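Gavell knot

The Gavell knot is a decorative folding and tying method for cloth gift wraps, named for the river town of Gavell, where it grew up among market sellers. A single square of cloth is drawn up around an object and closed with a flat, four-petaled knot that sits on top like a small flower. It needs no pins, no tape and no sewing, and a practiced hand can tie one in less time than it takes to find the scissors!

Origins

The oldest known mention comes from a set of market rules in Gavell, which asked sellers of glazed bowls to send their goods home "tied in the four-ear way" so that the rims would not chip on the ferry. Bowls were the town's main trade for generations, and the ferry crossing to Irkamgate was famously rough. A padded square of cotton, knotted high so it could be carried by hand, solved the problem beautifully.

Over time the wrap became as well loved as the bowl inside it. Families kept their best squares in a drawer and passed them back and forth with every birthday and wedding. One surviving household book, kept by a dyer's family in Irkamgate, lists 82 squares by color and pattern, with a note beside each one saying where it went and whether it came back. It is a wonderful document, full of small grudges about cloths that never came home.

Method

The cloth is laid out as a diamond with the object in the center. Two opposite corners are crossed over the top and twisted together once. The other two corners are then brought up, passed under the twist from opposite sides, and pulled out flat. When the four ends are evened up and folded back on themselves, they make the petals.

The twist is the clever part. It locks under the weight of the object, so the wrap gets tighter when it is lifted and comes loose when it is set down and the petals are pulled. Beginners often tie the second pair of corners into a full knot on top, which holds well enough but hides the flower and can be a real struggle to undo.

Cloth and size

Plain cotton with a little stiffness is the usual choice. Silk looks lovely but slides, and many tiers dampen the corners slightly before using it. Heavy canvas will hold a loaf pan or a stack of books, though the petals come out stubby.

As a rule, the diagonal of the cloth should be 3 times the length of the object. With a shorter cloth there is hardly anything left for the petals, and with a longer one they flop over and lose their shape.

Regional forms

The Irkamgate form leaves two petals long and ties them again as a handle, and it is still the favorite for picnic boxes. The Priren form, from the hill villages to the north, tucks all four ends inward to make a tight round bud. Priren tiers like to slip a sprig of rosemary or a folded note into the center, and children there are taught to look for it before they look at the gift.

A later form, called the double Gavell, uses two squares of different colors laid one on top of the other. The petals come out in pairs, with the inner color peeking through. It is a joy to look at and takes a fair bit of patience.

Revival

Interest faded when printed paper and clear film became cheap, and by then few shops in Gavell were still tying by hand. The revival owes a great deal to Ketsara Thepsuriya, a textile teacher who collected tying methods from older market families and published them in a slim, cheerful handbook. Her drawings, with each corner of the cloth in its own color, are still copied in craft classes today.

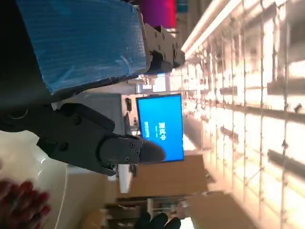 Can a Gavell knot be tied around a round object?
A ball or a melon works very well, as long as the first twist is pulled snug before the second pair of corners goes under it. A soft cotton grips a curved surface better than a stiff one.

Thepsuriya's school, Rungrueang, holds an open tying day each November, when visitors bring their own cloths and swap them at the end. The school's collection has grown to 1313 squares, many of them donated with their histories pinned to the hem, and a changing selection hangs in the front hall.

See also: Cloth wrapping; Decorative knots; Gavell pottery; Irkamgate ferry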